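Search the forum... Go Advanced search

Skormont Park, going report and the Calloway Hurdle
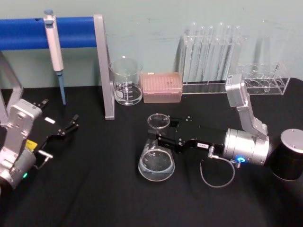 Pipette on its stand, beaker alongside.

railbird_wendell wrote:
2007-12-02
Walked the course this morning. Soft on the back straight, good down by the stands, and a patch at the third-last where I lost a boot for a while. They are calling it "good to soft" all over, so somebody has a sense of humor. Anyone still backing Flikero at 5 to 1?

mudlark90 wrote:
Me. 900 yards of uphill finish and he's the only one in the field who likes hills. He likes them more than Thaddeus Hutchins likes giving interviews, anyway.

oldhurdler wrote:
He likes hills when the ground is firm. Look up his September run. He finished so far behind Hestent that they had started pulling up the rails.

mudlark90 wrote:
He was short of a run in September. Hutchins said so.

oldhurdler wrote:
Hutchins has said that after every defeat since I had hair. At some point the horse has had a run.

twobuckchuck wrote:
Hestent for me. Jumps like a cat, travels well, has never once looked at the crowd. My only worry is the weight. Giving 90 percent of the field a few pounds each is fine on paper and less fine at the third-last with railbird's boot stuck in it.

railbird_wendell wrote:
I got the boot back. And no, I'm not Wendell Begay the jockey, for the person who messaged me asking for a tip. If I could make the weight I wouldn't be posting here at lunch.

mudlark90 wrote:
Begay rides Flikero, by the way. Best hands on the circuit.

oldhurdler wrote:
Lovely hands. He'll look very tidy in fourth.

penny_ante wrote:
Is the $800 bonus for the best turned out horse still a thing? My sister-in-law grooms for a small yard and has been braiding since dawn.

twobuckchuck wrote:
Still a thing. Usually goes to whichever one bites the judge least.

oldhurdler wrote:
Back on topic, I'd want to see rain before touching Hestent at that price. Drying ground makes it a sprint and he hasn't got one.

mudlark90 wrote:
So you don't like Flikero on soft and you don't like Hestent on anything else. What do you like?

oldhurdler wrote:
The soup at the bar by the paddock.

Sign up for our weekly racing newsletter. You can unsubscribe at any time.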